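Prirnent revises service schedule for Inell heated humidifiers

22 August 2021

Prirnent has issued a new service schedule for the Inell heated humidifier, the bedside unit used at home with breathing support equipment. The schedule changes how the heater plate is checked, shortens the permitted life of the water chamber seal and adds a test of the low-water alarm. It applies to both the standard Inell and the Inell 2.

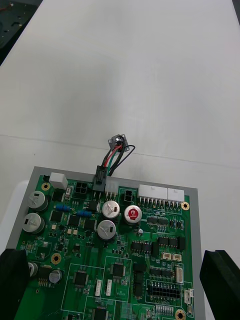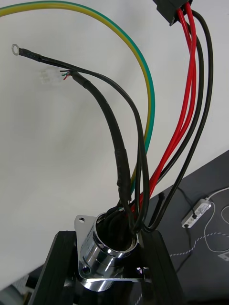

The main change concerns the temperature check at the heater plate. Under the old schedule the plate was measured once, at the end of warm-up, with the chamber removed. Prirnent now asks for the reading to be taken with the chamber fitted and filled to the upper line, after the unit has run for 90 minutes at its middle setting. Service workshops had reported that a plate could pass when measured bare and still drift under load. The internal sensor lead must be inspected before the run begins. Where a lead ends in a black plug on a header at the edge of a green board, as in the first picture, the schedule tells the engineer to look at the plug from both sides and confirm that it is fully home, with no wire under tension. A plug that has lifted at one end is to be recorded as a fault even if the temperature reading is within limits.

The chamber seal is a flat silicone ring that sits between the clear chamber and the heater base. It was previously replaced on condition, meaning that it stayed in use until it was found to be hard, split or stained. It now has a fixed life of 10 months. Seals already in use with no recorded fitting date are to be replaced at the next visit. The replacement part is unchanged and carries the same order code, so workshops holding stock can continue to use it, provided the packet is unopened and has been kept away from direct heat.

Prirnent says the fixed life was set after bench work carried out for it by Moulin, a test house in Cladanbridge. Seals were held at working temperature in distilled water and in hard tap water, then fitted to a chamber and checked for leaks. Those kept in tap water lost their shape sooner. The instructions for home users have always asked for distilled or cooled boiled water, and that wording has not been altered. The schedule notes that boiling does not remove all of the minerals found in hard water areas, and that a white deposit on the plate should be taken as a sign that the seal also needs attention.

The low-water alarm test is new. The chamber is filled to the lower line and the unit left to run with air flowing and the outlet open. The alarm must sound before the water surface drops clear of the plate. In the standard model the alarm is triggered by a rise in plate temperature, so its response depends on the flow setting, and the schedule gives a separate limit for each setting. The Inell 2 uses a float and has a single limit. Engineers are told not to speed up the test by pouring water away while the unit is hot.

The electrical safety checks are largely as before. Earth continuity is measured between the earth pin of the mains plug and the exposed metal of the heater plate, and the mains lead is flexed at both ends during the measurement. The insulation test has been moved so that it follows the heated run. Any moisture that has reached the inside of the base during the run is more likely to show at that point. A unit that fails is to be opened, dried and inspected for the source of the moisture before it is tested again. Drying alone is not accepted as a repair.

Record sheets have been redrawn to match. The new sheet has space for room temperature, flow setting and the kind of water used in the test. It also asks whether the breathing tube supplied with the unit was the heated or the plain type. Workshops that keep records on their own systems may go on doing so if the same entries are present.

Home users do not need to return a unit early because of the revision. Daily emptying and weekly washing of the chamber remain as described in the user leaflet. Users are asked to keep the humidifier lower than the head of the bed so that water forming in the tube drains back to the chamber, and to contact their equipment supplier if the alarm sounds when the water level is above the lower line. Breathing support equipment should not be altered or stopped without advice from the clinic that set it up.

The revised schedule replaces the version issued in March. Workshops have 16 weeks to bring it into use, and visits booked within that period may be completed under either version. The version used must be written on the sheet. Printed copies can be ordered from the Prirnent service desk in Cladanbridge, which will also supply the new limits as a single card for use at the bench.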